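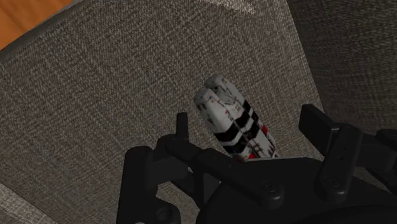
Un objeto pequeño en blanco, negro y rojo sobre tela tejida

Asunto: Re: [reparto-lista] Caducidades y la colecta de mayo

Hola a todos y a todas:

Respondo debajo de cada punto, como se pide en las normas de la lista. Perdonen si alguna expresión no suena del todo natural, llevo ya ocho años escribiendo en español y todavía dudo con las preposiciones.

> Buenas tardes. En el almacén de Tulirgate hemos recibido el aviso
> de que en mayo la empresa Wasero quiere mandar otra vez a sus
> empleados durante media jornada. El año pasado vinieron muchos de
> golpe y no teníamos trabajo preparado para todos.

Yo estuve aquel día en Tulirgate y comparto la preocupación. En la mesa de clasificación faltaba sitio, y en cambio en la carga de furgonetas éramos solamente 2 personas. Propondría que Wasero divida su grupo en dos turnos, uno a las 8 de la mañana y otro después de la comida. El segundo turno puede encargarse de las bolsas para familias, que es una tarea que se aprende en poco tiempo y se puede hacer sentado.

> Otra cosa: ¿qué hacemos con los productos que han pasado la fecha
> de consumo preferente? Rostami nos ofrece un palé de galletas y
> conservas en esa situación y hay que contestarles pronto.

En este asunto conviene separar bien las dos fechas. Si en el envase pone "fecha de caducidad", no lo repartimos, sin excepción. Si pone "consumo preferente", el producto puede haber perdido un poco de sabor o de textura, pero en principio se puede comer si el envase está cerrado y en buen estado. En el local de Winholm, donde ayudo yo, aceptamos estas donaciones con una hoja pegada en la caja, en la que se explica la fecha con palabras sencillas. La familia decide si lo quiere o no. Las latas hinchadas, oxidadas o con golpes en la costura van directamente a la basura.

Mi opinión es que se acepte el palé de Rostami, pero que pidamos antes la lista de lotes. La última vez llegó sin lista y tuvimos que abrir todas las cajas una por una. Perdimos alrededor de 10 horas entre todos los que estábamos.

> Por último, ¿alguien sabe si se puede cocinar para los que vienen
> a ayudar? Hubo quejas de que no había nada de comer.

En Winholm no cocinamos, porque el fregadero es pequeño y no tenemos permiso para ello. Ponemos café, fruta y pan. Me parece delicado que los voluntarios coman de lo que se ha donado para otras personas, aunque sea solamente un paquete de galletas abierto. Sería mejor que Wasero traiga los bocadillos para su gente, y se lo podemos decir con amabilidad en el correo de confirmación.

Añado una pregunta mía. En Winholm nos quedan muchos tarros de comida infantil, y casi no tenemos familias con bebés en este momento. ¿Los puede aprovechar otro local? Están lejos de la fecha y los puedo llevar hasta Tulirgate en el coche, cualquier tarde a partir de las cinco. También nos sobran cajas plegables. Lo que nos falta es aceite y leche, como siempre.

Si nadie escribe en contra, preparo un borrador de respuesta para Rostami y lo mando a la lista antes de enviarlo.

Un saludo cordial desde Winholm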